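Thread: Chapter numbering in the Plinemport Life, Zapata vs. Prelgate

marginal_gloss
I am preparing a reading list on the Plinemport Life of the Hermit and keep running into citations that do not resolve. Zapata divides the text into 148 chapters. The Prelgate reprint claims to follow Zapata, but past the journey to the hermitage its numbers run one ahead. Has anyone located the point where they split? I have Prelgate on the shelf and only scans of Zapata, with several openings missing.

quire_and_folio
The split is at the death of the first abbot. Zapata prints the abbot's blessing and the burial as a single chapter. Prelgate breaks them at the rubric "Of his laying in the earth" and gives the burial its own number. The last two chapters are then merged, so the total comes out the same. That is why the table of contents looks fine at a glance.

marginal_gloss
Thank you. Is there manuscript support for the break?

quire_and_folio
There is a rubric in the Flerkville copy, in red, same hand as the others. Zapata knew it and moved it to the apparatus as a later addition. I think Zapata was right. The sentence before it ends on a participle and needs the clause after it.

XAlarcon
I disagree. The participle argument only works if you accept Zapata's punctuation. The scribe ends other chapters the same way, including the vision of the lamp, and Zapata lets that division stand. One practice or the other should apply throughout.

There is also the liturgical evidence. The October reading at Flerkville began with the burial, which suggests that the community treated it as a separate unit whatever the author intended.

quire_and_folio
The reading list is later than the copy. It tells us how the text was used, and I have no quarrel with that. It is weak evidence for how the text was composed. As for the lamp chapter, the next one opens with a dated formula — a firm boundary of its own. The burial has no such formula.

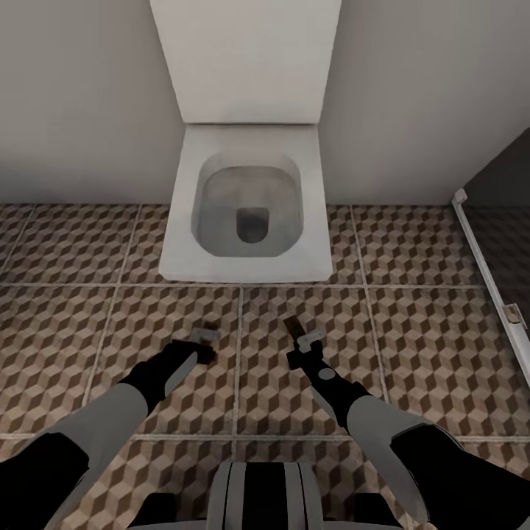
Square-seat toilet with the lid up, computer render.

XAlarcon
The dated formula is missing from a good part of the second book, so its absence proves little. Macarena Figueroa's article on the rubrics goes through these cases. Her position is that they were planned with the text and that the scribe left blank lines for them before writing the body.

quire_and_folio
I have read Figueroa. The blank lines are real, but at the burial the rubric is squeezed into the end of a line, with the last word carried into the margin. Her table marks that one with a query.

XAlarcon
Fair. I had forgotten the query. I would still print the break and put a note under it.

old_lectionary
Practical point for the original poster. Prelgate came out in two printings. The first was 3000 copies and has the shifted numbers. The second puts Zapata's numbers in brackets in the outer margin, starting from the abbot's death. Check the back of the title page. If yours has no printing statement, it is the first.

marginal_gloss
No printing statement, so mine is the first. Would you cite by chapter at all, in that case?

old_lectionary
Cite Zapata's chapter and line and add the Prelgate page for students. Avoid "ch." with no editor's name attached. Half the bad references I see come from that.

quire_and_folio
Agreed on citing Zapata. One caution: the line numbers restart with each book, so give the book as well. There is a line 300 in both books, and the two passages mention the same well.

XAlarcon
I use the folio of the Flerkville copy as the main reference and put either edition in parentheses. It avoids taking a side.

old_lectionary
It also avoids being looked up by anyone who lacks the facsimile.

marginal_gloss
I will go with book, chapter and line from Zapata, Prelgate page in brackets, and a note at the burial giving both divisions. Could someone with the full Zapata confirm the line where the rubric would fall? My scan stops before it.

quire_and_folio
Book one, between lines 600 and 601. The apparatus entry is at the foot of the facing page.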